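Chapter 6
Keeping the Books in a Small Shop

Most of us meet bookkeeping long before we know its name. You lend a friend the bus fare, you remember it (or they do, if you're lucky!), and there it is, a debt and a record of it. A shop does much the same thing, only with more paper and rather more at stake.

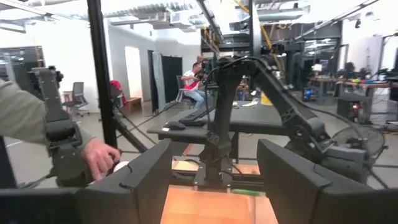
Take Vaughan Henare, who sells lamps and kettles in Gralside. In November he took 1,533 pounds over the counter and felt very pleased with himself, until he remembered the 80 pounds he still owed Mansour for stock. We shall begin with his cash book, and work through it a line at a time.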